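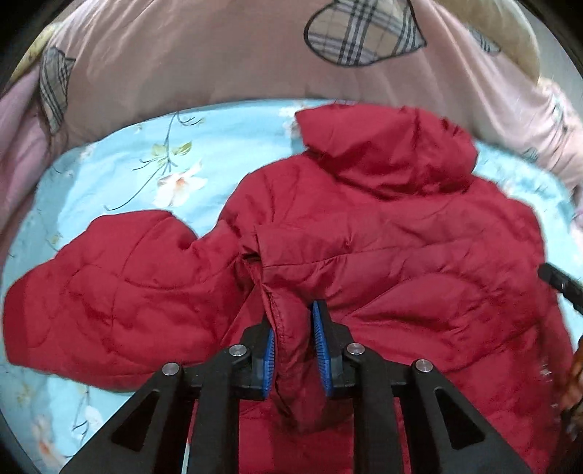

Hand-held gripper on a quilted jacket. Note the ridged blue pads on the inner faces of the fingers.

About Drorkbridge Gripper Service

Drorkbridge sets up, maintains and repairs two-finger grippers, both the hand-held kind and the kind that bolts to a robot arm. Most of our customers work with cloth: clothing, bedding, towels, bags. Cloth is hard on a gripper in ways that boxes and bottles are not, and most of our bench time goes into pads, pivots and finger alignment.

We don't design robots and we don't sell them. If you have a gripper that used to pick up a sleeve and now drops it, we are the people to send it to.

How we started

The shop was opened by Laurențiu Iordache and Florin Mocanu, who met while repairing packaging equipment at the Fovholm plant. Laurențiu did the mechanical work and Florin did the wiring and the controls. A customer there had bought four hand-held grippers and could not get the same closing force out of any two of them. Florin took them home over a weekend, found that the pivot pins had been fitted with different washers, and brought them back matched. More grippers followed, and after a year of evenings the two of them rented the unit we are still in.

Laurențiu still runs the bench. Florin looks after arm-mounted units and most of the site visits.

What we do to a gripper

Every unit that comes in gets the same first check, whatever the customer has written on the form. We log the serial number, photograph the unit, and open and close it by hand with the drive disconnected. You can feel a tight pivot that way long before it shows up in a reading.

After that the pins come out. They are cleaned, measured and put back, or replaced if they are worn. We do not oil pivots on units that handle fabric. Oil gets onto the pads and then onto the garment, and a customer with a rack of stained white shirts is not a happy one. We use a dry film instead, put on thin and left overnight.

The frame arms are checked for cracks next. On plastic frames with cut-outs we look at the inside corners of the openings first. A cracked arm is replaced. We have tried gluing them and the repairs did not hold, so we stopped offering it.

Pads

Pads are the part customers ask about most. A ribbed rubber pad picks up lint and loses its bite gradually, so the operator starts squeezing harder without noticing. Wipe the pads with a damp cloth at the end of each shift and let them dry before the next one. Do not use solvent. Solvent makes the rubber shiny and hard, and then it has to be thrown out.

Our replacement pads are cut by Pekar, two streets over, in the same rubber each time. We fit them in pairs only. A new pad facing an old one will pull the fabric to one side as the fingers close.

Our pad life test runs 2,000 closings on one pair, on a strip of nylon, with a look at the ribs at the end of each run. If the ribs have rounded over, that batch goes back to Pekar.

Setting up for fabric

Once a unit is back together we set it up on real items. A test block tells you whether the fingers meet. It does not tell you whether they will hold a fold of slippery cloth with padding behind it. Our setup shelf has a puffer jacket, a fitted sheet, a bath towel, a pair of jeans and a knitted scarf. The jacket is the one that finds the faults. Glossy nylon slides, the filling pushes back, and a seam in the wrong place will tip a finger that is even slightly out of line.

The routine goes like this:

Close the fingers on nothing and check that the pads meet flat along their full height.
Pinch a single layer of sheet, lift, and hold.
Pinch a fold of the jacket away from any seam, lift, and hold.
Pinch a fold of the jacket with a seam in it, lift, and hold.
Lay the item down, open the fingers, and check that the cloth comes away from both pads together.

If the fourth step fails and the third passes, the fault is nearly always in finger alignment. Shim the side that opens first and start again from the top. Don't turn up the closing force to get past it - that only hides the problem and wears the pads.

Arm-mounted units go through the same steps on the bench, and again on site after they are bolted up. Florin does not sign off a cell until he has seen it run on the customer's own goods.

Turnaround and prices

A standard service for a hand-held gripper is $181, including one pair of pads. A full rebuild with new pins and arms is $575. Arm-mounted units are quoted after inspection. Most hand-held units go back within a week. In April we are slower, as that is when several laundries have their yearly maintenance done and everything arrives together.

We keep parts for 64 gripper models. If yours is not one of them, send a photo of the pivots and the pad mounts and we will tell you whether we can help.

Service contracts

Mihăilă Linen Services was our first contract customer and is still with us. Under a contract we keep a matched spare on the shelf for you, already set up, and ship it the day you report a fault. You send the bad one back in the same case. Contract customers also get a half-day visit twice a year, when we clean the pads and pivots in place and show new operators how to do the daily wipe-down.

Sending us a unit

Take the battery out and tape the fingers closed over a piece of card. Put in a note saying what the gripper was picking up when the trouble started. "Won't grip" is less useful to us than "drops the left sleeve of a lined coat." If you can spare the item itself, send that too - it comes back with the gripper.

Drop-offs are at the side door, Monday to Thursday. Please ring the bell and wait, as the bench is at the back.

Page last updated 7 Mar 2023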